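Small channel, steady uploads
Speaker notes, creator meetup, 14 May 2026

Opening

Hi everybody, thanks for coming out on a Thursday! I run a gaming channel called Longo, mostly building and survival stuff, and I have 1,732 subscribers. That's small, I know. I'm up here because I've kept posting through a full-time job and I like talking about how (stop me if I go too fast, I do that).

(Wait for the latecomers to sit down.)

How I started

My first series was in Grornus, the one with the floating farms. I recorded every session start to finish and put it up raw. Some of those videos are over two hours long and I'm mumbling through most of them. I still leave them up because a few people like to fall asleep to them, and who am I to judge!

Then I cut one down to just the roof collapse and the screaming. Same game, same me, and that short one got 1,428 views, more than the whole raw series put together. So I learned to edit, very slowly, with a lot of bad music.

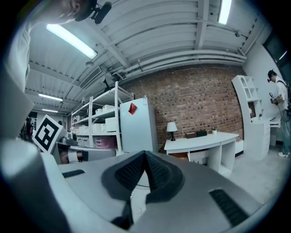 Picking a game you can stick with

I get asked this one a lot. My take is to play what you'd play with the recording off. I tried Vemus for a month because everybody was watching it, and I was so bored you could hear it in my voice. People in the comments heard it too. I dropped it in April and went back to building, and I've been much happier.

(Ask the room: who has quit a series halfway? Let them talk for a minute.)

If you do quit, say so in a short video. Mine was forty seconds long and folks were really nice about it.

My week

I record on two nights and edit on the weekend. I keep four finished videos waiting, so if I catch a cold or work gets crazy, something still goes up. Titles I write last, usually in the car before I go into the office. 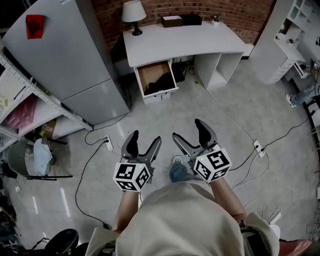
Page 4

Comments and chat

I answer everything in the first day and then I let it go. I used to check at midnight and it made me grumpy. For live streams I have one rule pinned at the top, which is no spoilers for Jurorness, and it mostly works.

(Skip this next bit if we're running over.)

My longest stream had 51 people watching at once and I forgot how to craft a door. The clip is on the channel, go laugh at it.

Questions

Mics, capture settings, thumbnails, whatever you've got. I'll hang around by the snacks afterward too.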